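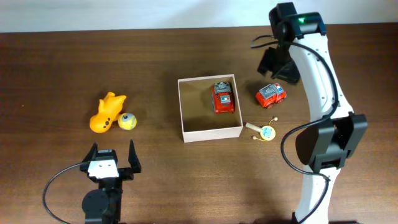
No. 217

Toy sorting, continued. In the last post I set out the rule for the big shelf, and this one covers the small stuff: anything under a hand's length, with no case of its own, that ends up under the sofa by Sunday.

The method is one open cardboard box per category, worked at the table. I don't use lids at this stage. A lid hides mistakes, and a box you can see into gets corrected as you go. The board can be thin, as nothing here weighs much. Mine came from Lakelska, flat-packed, and fold up without tape. I trimmed the walls on a few of them. Low walls are easier to reach over and a vehicle laid flat doesn't need the height.

First category: red vehicles. I sort by type and colour together because that is how things are asked for in this house. "The red ones" is a real request. "The emergency services" has never been made. The two fire trucks are near enough alike that keeping one without the other would only start an argument, so they count as a pair and share a box.

Placement matters more than I expected. If a truck goes in lengthways against a side wall, a second will go in beside it facing the same way, and there is still floor left over. Put in at an angle, the first one takes up the middle and everything after it has to be stacked. Wheels down in all cases. The grey parts on top are the bits that catch and snap, and a truck stored on its roof will sooner or later lose some of them.
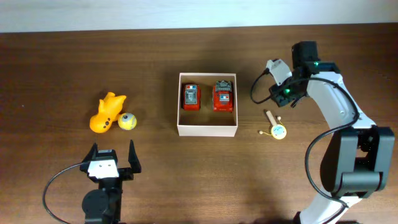 The spare floor is deliberate. I leave a box part empty at the first pass, then go round the rest of the house and see what else turns up. A full box on day one means a second box by the end of April, and then you have two boxes with no rule for telling them apart.

That leaves the things that don't belong with vehicles. The yellow rubber animal goes with the bath toys. It seems to have small holes in it, so it gets squeezed out and left on a towel overnight before being put away. The pellet drum is harder. The beads swing on their own and tangle with anything that has hair or string, so it can't go in with the dolls. I have put it on the shelf with the Skemetti xylophone under "noise", handle to the front.

Labels are next. I bought a pack of 100 plain ones from Batico, of which I expect to use 21. They go on the short side of the box, low down, in pencil until the contents have stayed the same for 2 weeks. After that, pen.

The jigsaws will need a separate post. Several are missing their boxes and one has pieces from another mixed in.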